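Nallau Water Cooperative Opens Enrollment for Workplace Bottle Return Program

Employers in Mosthorpe and Cudolholm may register beginning in August

MOSTHORPE — The Nallau Water Cooperative today announced that enrollment in its Workplace Bottle Return Program will open in August to all employers in Mosthorpe and Cudolholm. The program provides collection, sorting and monthly reporting for plastic drink bottles used in offices, clinics, schools and warehouses. Participating sites pay no fee during their first year.

The announcement follows a trial at 40 workplaces in the Mosthorpe business district. Sites taking part in the trial returned 1,168 bags of bottles to the Bergeron sorting facility, where the material was weighed, baled and sold to regional processors. Proceeds from those sales were applied to the cost of collection.

"Most of the towns we serve already have a dependable curbside service for households," said Réjean Caron, executive director of the Nallau Water Cooperative. "Workplaces have been a different matter. Many of them contract for general waste only, and their bottles go to landfill with everything else. We want to give those employers a simple way to take part."

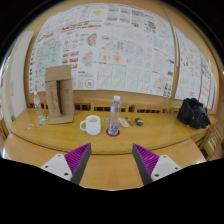 Under the program, each registered site receives collection bags, a lidded bin for every floor and a printed guide for employees. Collections take place weekly, and sites with fewer than 200 employees may choose a collection every second week. The guide covers the types of container most often found in an office, beginning with the one that tends to stand on a desk through the working day, a clear plastic bottle with a white screw cap. Containers of this type are accepted at Bergeron with the cap on, provided they have been emptied. Milk jugs and detergent containers are not included at this stage and should continue to go through existing services.

The cooperative has also revised its guidance on preparing bottles for collection. Employees are asked to empty each bottle, press it flat by hand where possible and replace the cap before placing it in the bin. Labels may be left on. Rinsing is not required for bottles that held water, but is requested for those that held juice, milk or sweetened drinks.

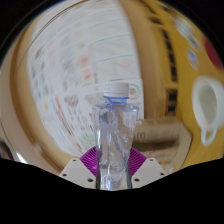

A clear plastic water bottle with crinkled sides and its white cap in place.

Enrollment will proceed in two stages. Employers in Mosthorpe will be served first, with bins delivered in the order in which applications are received. Service in Cudolholm will follow once a second collection vehicle has entered operation. The cooperative has set a limit of 600 sites for the first year, a figure based on the current capacity of the Bergeron facility — applications beyond that number will be placed on a waiting list and reviewed each quarter.

Each site will name one contact person, who will receive a monthly statement showing the weight of material collected and any loads rejected because of food waste or liquids. Employers may use these statements in their own environmental reporting. The cooperative will not publish results for individual sites without written consent.

"We learned a good deal from the trial, including where our instructions were unclear," Mr. Caron said. "Several sites told us their staff did not know whether to leave the caps on. The new guide answers that question on the first page."

An information session for employers will be held on Tuesday at the cooperative's main office in Mosthorpe. Staff from the Bergeron facility will attend to answer questions about accepted materials, bin placement and access for collection vehicles. Registration for the session is not required.

Application forms are available at the main office and at the Cudolholm service counter. Employers that took part in the trial will be transferred to the new program automatically and do not need to apply again. They will receive replacement bins before the first scheduled collection.

About the Nallau Water Cooperative

The Nallau Water Cooperative is a member-owned utility providing drinking water, wastewater and recycling services to households and businesses in Mosthorpe, Cudolholm and the surrounding area. It owns and operates the Bergeron sorting facility.

Media inquiries: Office of the Executive Director, Nallau Water Cooperative, Mosthorpe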